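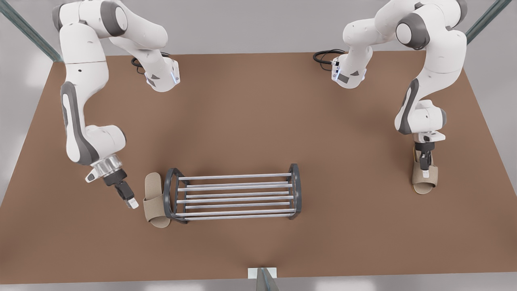
**Clirside Hall - pre-show safety walk, main house and backstage**
Date of walk: 2023-12-23
Show in: Stunevden (string band, five players, own monitor desk)
Seats on sale: 395 (253 floor, the rest balcony)

Marks used: OK = no action. FIX = to be put right before doors. LATER = can wait, goes on the January list. N/A = not used for this show.

## 1. Exits and aisles

- [x] Lobby doors, both pairs - OK. Panic bars open with one push.
- [x] House left exit - FIX, done. A merch table had been set up inside the yellow line. Moved to the coat check side.
- [x] House right exit - OK.
- [x] Balcony stairs, north - OK.
- [x] Balcony stairs, south - LATER. The rubber edge on the fourth step is lifting at the wall end. Taped flat and marked white. The tape was still holding after the balcony ushers had been up and down with programs, but it needs a new strip and proper glue. Same step as in August.
- [x] Exit signs lit - FIX, done. The sign over house left was dim on one side. Lamp changed, last one in the box. Order more.
- [x] Aisle lights - OK except row M, floor, left side. Dead. Row L and row N are fine and cover it. LATER.
- [x] Wheelchair spaces clear - OK. Companion chairs set out on the correct side this time.

Comment: the band's front-of-house position takes up the back of the center floor block. Box office has those seats held, and the plan at the desk matches what is on the floor.

## 2. Stage

- [x] Deck boards, trip check - OK. One screw proud near the downstage center mark, driven down.
- [x] Front edge tape - FIX, done. Old tape had gone gray and did not show up under the blue wash. Replaced along the full width.
- [x] Drum riser locked - OK. Legs pinned, rail on at the back.
- [x] Stage stairs, left and right - left OK. Right rocked on its back foot. Shimmed, then swapped for the spare unit when the shim worked loose.
- [x] Cable runs - FIX, done. The band runs its own snake along the downstage edge and crosses at stage right. Ramp put over the crossing. Please do not lift the ramp to add cables during changeover, go behind the riser.
- [x] Glow tape on the offstage path - OK.
- [ ] Orchestra pit cover - N/A. Cover is down and bolted, not opened.

Comment: the fiddle player and the banjo player change places between songs and walk close to the front edge. Stage manager was told. They have done it on a smaller stage than ours.

## 3. Rigging and lights

- [x] Fly rail locks - OK, all on.
- [x] Line sets tagged - FIX, done. Tag missing on the set carrying the band's backdrop. New tag reads 206 lb, taken from the sheet the tour supplied and agreed with our own counterweight.
- [x] Safety cables on front-of-house lamps - OK. Checked by hand from the catwalk, every lamp.
- [x] Boom stands, side light - stage left OK. Stage right boom had one sandbag on the base and should have two. Added.
- [x] Fire curtain - drop test done with the deck clear. Came down smoothly and seated. Nothing may be stored under the line, including guitar cases. Two cases were there when we came back from lunch and were moved.
- [x] Haze - the band asked for a light haze. Machine is on stage left with a drip tray under it. Alarm panel set to show mode, logged at the panel, to be set back after the house clears.

## 4. Power and sound

- [x] Company switch - OK. Cover closed, area in front clear.
- [x] Tour power tie-in - done by the house electrician only. Labels on both ends.
- [x] Ground fault outlets, stage - tested, all tripped and reset.
- [x] Ground fault outlets, dressing rooms - room 2 did not trip on the test button. FIX, done. Outlet replaced and tested again, tripped.
- [x] Speaker stacks - OK. Straps tight, base level.
- [x] Ear protection at the usher station - OK, full box.

Comment: the Ardeleanu amp racks came back from repair and are on their own circuit. Fans were running on both. The old note on the door about not using the second rack can come down.

## 5. Backstage and dressing rooms

- [x] Corridor clear - FIX, done. Empty road cases along the left wall narrowed it too much. Stacked in the scene shop, two high, wheels locked.
- [x] Fire extinguishers - OK, tags in date. The one by the loading door was behind a costume rail. Rail moved.
- [x] Dressing room heaters - no portable heaters allowed. One found in room 3, unplugged and held in the office. The radiator in there is slow but does work. Bled it.
- [x] Kettle and coffee station - OK, off the carpet.
- [x] Loading door - OK. Salt put down on the ramp outside. Check again at load-out, as the ramp is in shade all day.
- [x] First aid kit - short on large bandages. Topped up from the office kit. LATER: refill the office kit.

## 6. Lobby and capacity

- [x] Posted capacity sign - OK. Reads 425 for the whole building, staff and performers included. With a full house that leaves 30, so the backstage list has to be kept and signed at the stage door.
- [x] Floor mats - OK, flat, no curled corners.
- [x] Bar line - rope moved so the line does not run past the stairs.
- [x] Holiday tree - cord taped down, lights on a timer. Keep the base filled with water.

## Open items for January

1. South balcony stairs, fourth step edge.
2. Aisle light, row M left.
3. Exit sign lamps, one box.
4. Stage right stair unit, repair or replace.
5. Large bandages for the office kit.

The next walk is for the Clellholm choir concert. They bring their own risers, so add a line for riser rails under section 2 before printing the sheet.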